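White seat cushions going gray, is there any saving them?

Posted by pennyloafer34

Hi all! We bought a set of dining chairs off a neighbor in Brarkell who was moving, black frames with white padded seats, and I love them, but the seats have gone dingy right where everybody's legs go. My mother warned me about white and I did not listen. The covers don't unzip. I've tried dish soap and a sponge, and all I got was a cleaner patch with a ring around it. Do I keep scrubbing, pay somebody, or recover the whole lot? I'd like to spend under $120 if I can (that's for all of them, not each, ha).

Ebenezer Boateng

The ring is from wetting only one spot. You have to do the whole seat, seam to seam, every time, even if the dirt is the size of a quarter. I learned this on my own chairs after making the same mess you did.

First find out if you've got fabric or vinyl, because everything I'm about to say is for fabric. Vacuum it well. Mix a squirt of clear dish soap in warm water, whip it up and use just the suds on a soft brush, working in from the edges. Then go over it with a barely damp cloth, then a dry towel, and press hard. Set a fan on it overnight.

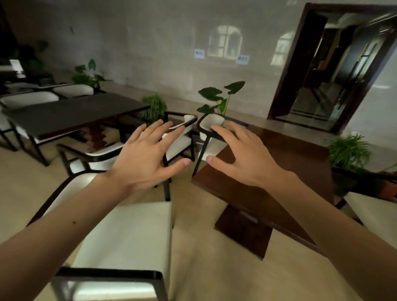 If it still looks gray after two rounds, rent one of those little upholstery machines for the afternoon. Test under the seat first! And go easy on the water, because the foam holds on to it and you'll get a brown stain coming up a day later. Ask me how I know.

dranamum_dot

just flip the cushion lol

sewsorry

Can't flip them if they're screwed down, but that's good news for you. Turn a chair over and look for four screws under the seat. If the pad lifts off, recovering is easy: pull the fabric snug, staple the middle of each side, then work out to the corners. I did mine in an evening with a $34 remnant and a box of 500 staples, and I've still got most of the box. Leave the old cover on underneath if it isn't smelly. I'd go with a darker color this time, but your mother already told you that.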